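Pavithra Chacko
15 Apr 2023

Print | E-mail this thread

Thread, because people keep asking what I do all day and "I teach a robot arm to use a play kitchen" ends the conversation faster than I'd like.

2/ The job is collecting examples. A learning system needs to see a task done many times before it can do it even badly. So a person steers the arm through the task, the computer records every joint and every camera, and we call that one episode. Then we do it again. Then lunch.

3/ The current list has 19 tasks on it. Open the door. Close the door. Take a thing off the shelf. Put the thing back on the shelf. My mother has asked twice whether this needed a graduate degree.

4/ Steering is done with a hand controller from Lelter, and it takes about a week before you stop hitting the furniture. I hit the furniture for two weeks. Those episodes are stored in a folder called "early work," like I'm a painter.

5/ A lot of people think the hard part is the robot. The hard part is me. By the middle of the afternoon I've found the one path into the cupboard that always works and I take it every single time, which makes me fast and makes the data close to worthless.

6/ If all the examples look alike, the system learns one move beautifully. Shift the toy a hand's width to the left and it reaches with total confidence for the spot where the toy used to be. I have watched it grip air, lift the air, and carry the air to the sink.

7/ So now we have the Brukwood sheet (named after the office park, don't read into it). Before each episode you draw a line from it. Start high. Start low. Come in from the left. Go slowly. Miss on purpose and recover. I was born to do that last one.

8/ The recoveries turned out to be the best thing we added. A clean run shows the arm what success looks like. It says very little about what to do when you've clipped the shelf and the toy has rolled behind the oven.

9/ Last Thursday's count: 89 episodes kept, 28 thrown out. Of the thrown-out ones, most were me forgetting to press record, pressing it late, or pressing it beautifully on time and then talking to a coworker with the arm parked in midair.

10/ Labeling is its own joy. Each episode gets one plain sentence saying what happened. We use a tool called Prolum, which autofills your last sentence. That's how one evening's worth of drawer episodes came to be labeled "put the spoon in the pot." There was no spoon. There was no pot either.

11/ Also, write the sentence the way a person would say it. Our first batch said things like "actuate cupboard to open state." If you train on that, don't be surprised when your robot only listens to people who talk like a dishwasher manual.

12/ Cupboard day. Tall door, one shelf, two fingers to work with, and a phone on the wall that has never once rung for me.
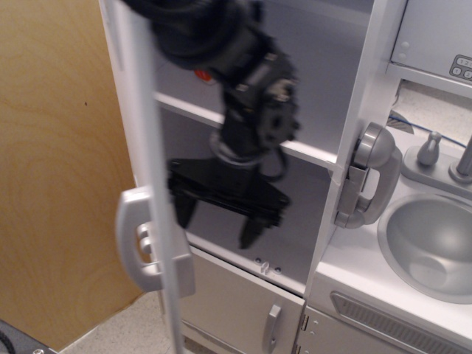
13/ Nair wrote back that I should quit worrying about variety and simply collect more, that a big enough pile sorts itself out, and that anyone drawing lines from a sheet is slowing down for nothing.

14/ Maybe! I've tried the big pile. We had a whole July of the big pile. Then we trained on a smaller set where every episode came off the sheet, and it did better on toys it hadn't met. One kitchen, one arm, so please don't carve it on anything. But I'm keeping the sheet.

15/ Things I'd tell someone starting out: swap operators every hour. Move the base of the arm now and then, even though you'll hate recalibrating. Watch up to 3 old episodes before you start a shift, including a bad one of your own.

16/ And keep the failures. Don't train on them blindly, but keep them, labeled as failures. Storage is cheap and you'll want them later, when somebody asks how the system is supposed to tell a closed door from a nearly closed one.

17/ Back Monday for drawers. The drawers stick. I've been told this is "realistic."

214 likes · 31 shares · 4 comments

Comments

dmk_bench: Number 10 hurt. We lost a full day to autofill once and found out after training.

Tilde: Do you score the operators at all? We tried ranking ours by speed and the data got so much worse.

Pavithra Chacko: @Tilde we did, for one week. I came first. See number 5.

oldservo: Swapping every hour is good advice. Everybody's hands have an accent.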